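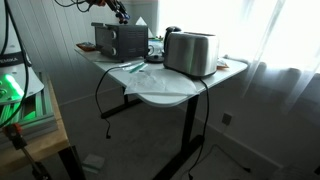

The arm, the toaster oven and the kitchen table, July 13, 2019.

OK so quick one before I forget all of it. Two grippers compared, same arm, same table of kitchen stuff. Short version -- the Treduden wins for now and I'm a bit annoyed about it.

The Jernel is the one I wanted to like. Wide opening, nice stiff fingers, mounts with four screws and you're done. Controller box is the size of a paperback. Grabs a kettle handle like it was made for it. But thin stuff? Forget it. Plastic packets slide right out, or it pinches a corner and the rest flops over and drags across the table. I tried softer pads (Geddes ones, the gray foam, 5 bucks a pair). Helped a little. Then the glue let go.

The Treduden is slower. Annoyingly slow to close, you could go make coffee. Narrow tips though, and they meet properly at the end, so flat bags are doable. Knobs too. Oven knobs are my new least favorite object btw -- round, shiny, smooth, and the wrist has to come in dead straight or the fingers skate off the rim. The Jernel got the lower one to turn 21 times before I gave up counting the misses. Didn't log the Treduden on that one becuase I'd already unplugged the laptop. Will redo.

Stuff I learned the hard way:

Cables. Leave way more slack than you think at the wrist. I had it neat and tight the first time, looked great, then joint 7 went round and yanked the connector half out. Big loose loops now. Ugly. Works.

Force limits. Both controllers take a number from 0 to 1000 and neither manual says what the number means. 1000 on the Jernel will crush a juice carton. On the Treduden it's more of a firm handshake. So no, you can't copy your settings across, I tried.

Shiny metal. Depth camera hates the toaster. Brushed steel plus a big window equals a hole in the point cloud right where you want to grab. Closing the curtains helps some. Pádraig McGrath told me to stick masking tape on it and I said that was cheating and then did it anyway.

Mount height. I had the arm bolted on its rails a bit too far back from the edge and it was nearly fully stretched to get at the far side of the table. Moved the table instead of the arm. Two minutes, should of done it in the first place.

Next up is the Cultesdale camera, which is meant to be better with reflections. They say it ships in September. If anyone has one already and wants to swap notes, comments are open. Also if you know a glue that sticks foam to anodized aluminum, please, I'm on my third kind.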